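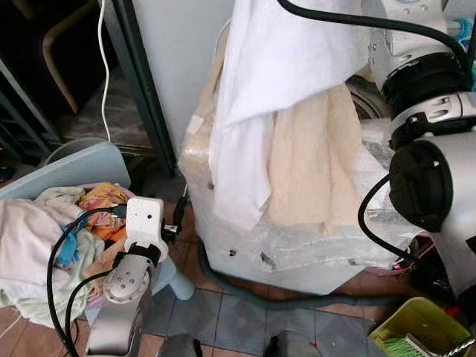

Storage and Workshop > Soft goods

Thread: Clear film directly on folded textiles, ground floor, tile

tvoss
Posts: 770
Tuesday, July 29, 2025

Splitting this off from the general utility room thread so the wrapping question gets its own space.

Current state: one tall stack in clear plastic standing on the gray and brown tile, white cloth draped over the upper left of it. The laundry pile is to the left with the pale blue board leaning over it. The dark gray hose runs across the floor at the base of the stack.

The room has one exterior wall and no heating. Relative humidity in March was 68 percent, measured with a Vodine logger at shelf height. I have no floor-level data.

Questions:
1. Is clear film acceptable for six months in these conditions?
2. Does the stack need to come off the tile?
3. Cloth over the film or under it?

Torben Voß

lkleinschmidt
Posts: 3658

1. Acceptable if the contents were dry when wrapped. Film slows moisture in both directions. Whatever was in the fabric at wrapping stays there for a long time.
2. Yes. Two battens are enough. You need an air gap under the load and nothing more elaborate.
3. Over. The cloth keeps dust and light off the film. Under the film it only adds more fiber that can hold water.

How long did the textiles air before you wrapped them?

tvoss
Posts: 770

Two days on a rack, indoors, windows open. Not weighed, not metered.

rderese
Posts: 17

I disagree on point 1. Six months in sealed film against an unheated exterior wall is too long, dry or not. The surface temperature of the film follows the room and the core lags behind it. Every cold night you get a gradient, and the moisture moves to the cold side and sits on the inside of the plastic. I lost a set of wool blankets this way. Cotton sheets from the same stack were fine, so material matters.

Woven storage bags breathe. Use those.

lkleinschmidt
Posts: 3658

Woven bags in a room at 68 percent will settle at 68 percent, plus whatever dust and moths are available. You are exchanging one problem for two. The blankets failed from residual moisture. Wool holds a lot of it and feels dry while doing so.

rderese
Posts: 17

They aired for a week.

lkleinschmidt
Posts: 3658

In what humidity?

rderese
Posts: 17

Not recorded. Fair point, but the same is true of most people's airing, including Torben's.

ldiekmann
Posts: 3000

Both positions are workable. The variable that decides it is whether the film is closed at the bottom.

Open bottom, on battens: dust cover with ventilation. Low risk.
Closed bottom, on tile: sealed package. Depends entirely on starting moisture.

Torben, which one is it?

Separate item. Move the hose. If it is a supply hose, a leaking coupling will put water exactly where the load stands. If it is a drain hose, same result, dirtier water.

tvoss
Posts: 770

Closed bottom. Wrapped all the way around with Bilgin stretch film, three layers, overlap at the base.

The hose is a drain hose and can be rerouted along the wall. It needs one more clip.

nfagundes
Posts: 212

What is the beige part under the cloth? Folded fabric or foam? From here I can't tell through the plastic. Foam changes the answer. It takes a compression set if it stays under load, and it should go on top or be stored flat by itself.

tvoss
Posts: 770

Folded fabric. A mattress topper cover, without the topper. The foam is upstairs.

nfagundes
Posts: 212

Then height is your remaining problem. A tall stack of soft goods creeps. The lower folds compress, unevenly, and the whole thing starts to lean. I would split it into two packages and put the heavier pieces at the bottom of each. Stretch film pulled tight makes the lean worse because it fixes the load in whatever shape it has already taken.

I'd also sort the laundry before adding any of it to storage. Pink-white towel, orange and pink patterned cloth, the pale green one: if any of those have not been washed several times, do not pack them against white fabric. Dye transfer under pressure needs very little moisture.

ldiekmann
Posts: 3000

Agree on splitting. Disagree on film tension. Tight film is fine on a load that was square to begin with. Use a rigid sheet at the base.

nfagundes
Posts: 212

A rigid sheet will not stop the folds from settling. It only gives you a flat bottom under a leaning stack.

tvoss
Posts: 770

Plan:

- Unwrap, air again with the Vodine next to the rack, target below 50 percent for three days.
- Split into two packages.
- Battens under both, Flonia shelf boards as rigid base.
- Film on the sides and top only, bottom open.
- White cloth over the film.
- Drain hose clipped to the wall.
- Laundry washed and packed separately by color.

rderese
Posts: 17

Put the logger inside one of the packages for the first month. Then there is data.

lkleinschmidt
Posts: 3658

Seconded. Floor level, core of the stack. The small Troneo sensors fit between two folds if you want to keep the Vodine on the shelf for comparison.

tvoss
Posts: 770

Ordered two. Will post the curves when I have a full month.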